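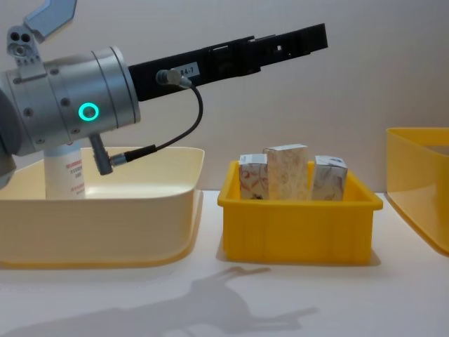
One of our participants from the last round told us that after the second hour she had stopped thinking about the arm altogether and was only thinking about her hands, and whether the gripper was going to close when she wanted it to or half a beat later. We have been repeating that remark around the lab ever since, and it is a big part of why we are inviting people in again this July.

Skulleo Lab at Flinard is looking for 19 people to help us compare grippers

What we are doing

We want to know which gripper and controller people get along with when they pick small packages out of a bin and set them down in a tray. It sounds simple, and some of it is! But a small carton that leans against its neighbor can be surprisingly stubborn, and two grippers that look nearly the same on paper can feel very different once you are the one steering. You will try two of them, the Ackah and the Drukeo, each with a hand controller and then with a foot pedal added. The arm stays the same throughout, so whatever difference you feel should come from the gripper or the controls.

What a visit looks like

You would come in for 6 sessions, each lasting 105 minutes with a break in the middle (there is coffee, and a decent selection of tea). The first is mostly practice. After that you will work through sets of picks at your own pace, and at the end of each session we sit down together and talk it over. Please be blunt with us. If a controller makes your thumb sore or a gripper keeps nudging the box beside the one you wanted, we would love to hear it in your own words – grumbling included.

By the end of the study we expect to have about 2000 picks recorded across the whole group. We log the arm's movements and the controller input, and we take notes during the talks. Your name is kept apart from all of it, and you may stop at any point and still be paid for the sessions you have attended.

Who can take part

Anyone 18 or older who can use a handheld controller and press a foot pedal while seated. You don't need a technical background, and we would be especially glad to hear from people who have packed orders, stocked shelves or worked in a pharmacy. Left-handed people are very welcome, as we had far too few last time. If you took part in the earlier round, you may apply again, but please mention it.

Sessions start at 9:30 a.m. or 2 p.m. Participants are paid by the session, and we cover parking or bus fare.

How to apply

Fill in the short form at the Flinard front desk or on the Skulleo Lab page, and tell us which start time suits you, which hand you favor and whether you have used a robot arm before. We read every form ourselves, so a reply may take a little while.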